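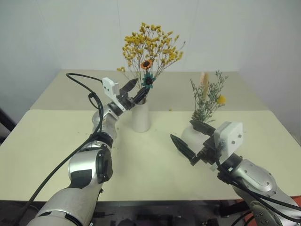

Dried flowers in two white vases.

Stonedstead Drying Log, version 2

README and data card, all in the one file, as I kept updating one and forgetting the other.

What you've downloaded

G'day, and thanks for having a look. The Stonedstead Drying Log is a table of hanging and drying records for cut flowers, grasses and seed heads, kept by me and whoever else was in the shed at the time. There are 3438 rows. Each row is one bunch: what it was, when it was picked, how it was hung, what it looked like when it came down, and whether I'd have been happy to put it in front of a customer.

It started life as a school exercise book on a nail, and you'll see signs of that all through it. Some of the notes are lovely and some are just "no good". I've left the wording alone wherever I could read it (my handwriting in February, when the shed is like an oven, is a thing to behold).

Stonedstead is the block we grow on. It's clay at the bottom and gravel up the top, with a tin shed, a weatherboard lean-to and a lot of wind. If your place is cool and damp, please don't copy my times straight across. They'll lead you up the garden path.

Files

records.csv is the main table, one line per bunch.

species.csv has the common names I use, matched to botanical names where I'm confident. Some are blank on purpose. I grow a few statice that came as seed in an envelope from a neighbour and I've no idea what the variety is, so I'm not going to pretend.

places.csv explains the hanging spots. "Rafter north" and "rafter north old" are different rafters, sorry.

notes.txt is the overflow. If a row says "see notes", the row number is the heading you want in there.

gronus.py is a little script that checks the table for silly mistakes, like a bunch that came down before it went up. It needs nothing beyond a plain Python install. Run it from the same folder as the csv files and it prints its complaints to the screen. It won't change anything.

Columns worth knowing about

There are 20 columns in records.csv and most of them are self-explanatory, so I'll only go through the ones people have emailed me about.

stage_at_pick. How open the flower was when cut. I use bud, cracking, half, full and blown. "Cracking" means you can see colour but the petals haven't let go yet. For strawflowers that's the one you want, and plenty of the disappointing rows are strawflowers picked at full because I was busy with the tomatoes.

stem_strip. Yes, no or part. Part means I took the leaves off where the band goes and left the rest. Eucalypt rows are nearly all "no" for obvious reasons.

tie. Rubber band, string, wire or other. I've gone right off string for anything soft-stemmed. The stems shrink, the string doesn't, and you come in with your cuppa and find half of it on the floor.

bunch_size. Small, medium or large, judged by hand. Small is what I can close my thumb and finger around comfortably. Niall Geddes did a lot of the hanging in the second season and his hands are much bigger than mine, so check the initials column before you lean on this one too hard.

light. Dark, dim or bright. The shed is dark with the doors shut and dim with one open. Bright is the lean-to, and I only use it for things I want bleached, mostly grasses and poppy heads.

colour_in and colour_out. Plain words, no paint-chart codes. I did try a paint chart! The larkspur fell between two blues every single time and I gave up. Shahla Safavi tidied the spellings so there's now one "mauve" where there used to be "mauve", "mauvish" and "sort of mauve". The originals are kept in colour_in_raw and colour_out_raw for anyone who misses them.

snap_test. Whether the stem snapped clean, bent, or did a bit of both. This is the best guide to dryness I have, and I'd trust it over the number of days hung.

grade. A, B, C or compost. A goes in bouquets, B goes in wreaths where you can hide a bad side, C goes in the confetti jar. It's one person's opinion, mine, and I'm harder on pinks than I should be.

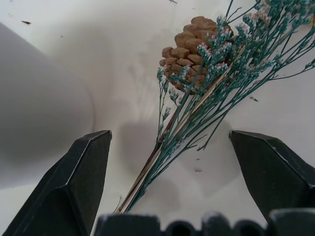
A small bundle of dried flowers with the stems gathered to a point and the rest fanning out.

How the records were made

Pick in the morning once the dew's gone, strip, tie, hang, write it in the book. That's the whole method. The book lived on the nail by the door, which meant it got filled in on the way out, and on hot days that probably meant from memory an hour later. The times of day in time_picked should be read with that in mind. If it says 9 am it was morning. I wouldn't go further than that.

Bringing bunches down was less tidy. I'd do a snap test on whatever was nearest, and if it was ready I'd do the lot. So bunches at the back of a rafter often hung longer than they needed to, and some of the fading in those rows is down to me and has nothing to do with the plant. There's a column called position (front, middle, back) that'll help you pick those out. It was only added for version 2, and older rows have it blank.

Anil Nambiar typed up the first 3000 rows from the exercise books over a very wet winter, for which he has been paid in dried artichokes and will apparently never stop mentioning it. I typed the rest. He's a careful typist and I'm a fast one, and you can tell where the join is.

What changed in version 2

Merged the two strawflower entries in species.csv. They were the same seed.

Added position, and light now has three values where it used to have two.

Fixed the November rows where pick date and hang date had swapped over. Thanks to everyone who wrote in. I think I heard about that one from every person who'd ever opened the file.

Took out the silica gel rows. They're a completely different way of drying and they made the averages look mad. If there's interest I'll put them up as their own little table, but I warn you it's mainly roses and mainly failures.

Row numbers have stayed as they were through all this, so if you've cited a row from version 1 it should still be the same bunch.

Things it's good for

Planning a first season of growing for drying, if your summers are hot and dry like ours. Picking the right stage to cut. Arguing with your sister-in-law about whether hydrangeas should be dried in water or hung (both, depending on the month, and the rows back me up). Teaching, too. It's a nice untidy table for a class learning to clean things up, and nobody's private business is in it apart from our initials.

Things it's not good for

Anything about vase life of fresh flowers, there's none of that in here. Anything about yield either. I didn't record how many bunches a bed gave me, only the bunches I hung, and I gave plenty away fresh. Please also don't use it to compare seed suppliers. I never kept track properly and it wouldn't be fair on them.

It's also lopsided. I love statice, so there's a mountain of statice. There's hardly any banksia, and the native grasses only turn up late in the piece when I finally got the top paddock fenced from the roos. If you're working out averages, do it within a species and have a look at how many rows you've got before you get excited.

Missing values

Blank means not written down. "NA" means it doesn't apply, for example stem_strip on a lone seed head. A question mark means something was written but neither Anil nor I could read it. The page that the ute keys sat on for a month has a fair few of those.

Storage, seeing people always ask

Not strictly data, but here we are. Once they're down I lay the bunches in long cardboard boxes with plain paper between, heads at alternate ends, lid on, up off the concrete. I don't use plastic tubs anymore. I had a whole tub of everlastings go mouldy in Guthrie one autumn, when I was renting the unit there before the shed was built, and I'm still cross. A few bay leaves in the box seem to discourage moths. I can't prove it, there's no column for it.

For display, keep them out of direct sun and away from the stove. Dust them with a hairdryer on cool and low, held well back. Larkspur will shed whatever you do, so put it somewhere you don't mind sweeping.

Licence and credit

Use it for whatever you like, including paid work. A mention of the Stonedstead Drying Log would be nice, with the version number so people can find the same rows. If you fix something, send it back and I'll fold it in. A plain list of row numbers and what you'd change is easiest for me. I can't open Velel project files, I've tried on two computers, so please export to csv first.

Known problems I haven't got to

Row notes with commas in them are quoted, but a couple of spreadsheet programs still split them. Import as text if yours does.

"Everlasting" is used for several different plants in the early rows. I've sorted the ones I could work out from the bed they came from and left the others alone.

The lean-to got a new roof partway through and it's cooler in there now. Rows before and after aren't marked. I need to go back through the receipts to find out when it was, and the receipts are in a box, and the box is under the wreath frames.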